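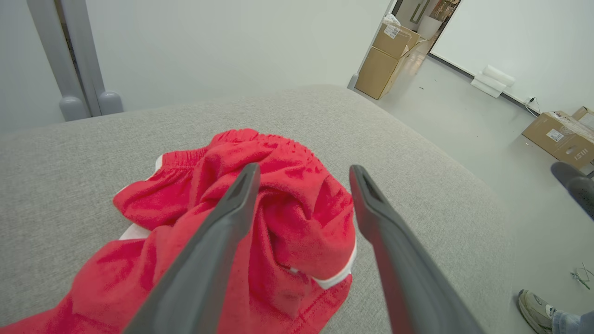 4.3 Checking the grasp planner on soft items

Read this before you trust the confidence number. Plestora gives every proposed grasp a score from 0 to 1000, and on crumpled cloth that score is often too generous. The planner was tuned on rigid parts. A bunched garment has folds that look like edges, and the planner likes edges.

1. Stop the arm and open the Perception tab.

2. Set Source to Wrist. The fingers should show in the lower part of the view. If they don't, go back to 4.1.

3. Click Segment. The mask should cover the garment and nothing else. Light trim against a gray cushion is the usual trouble spot - the mask tends to drop it. Bright red cloth is an easy case, so a clean mask there proves very little.

4. Click Propose. Leave the candidate limit at 200. Raising it makes the list longer and, in our tests, no better.

5. Step through the top 7 candidates by hand. Reject any whose closing line runs along a fold instead of across it.

6. Run the one you chose with Dry Run checked. The arm stops short of contact.

CAUTION: Dry Run does not check for people. Keep hands and feet out of reach.

NOTE: The release notes say "Auto-Accept" is safe for fabric. Rianne Coppens logged 109 trials with it on and nearly all the failures had scored above our cutoff. Leave it off until you have your own numbers.

7. Save the log before closing the tab. Plestora does not ask, and the candidates are lost.

If the mask flickers between frames, see 4.5.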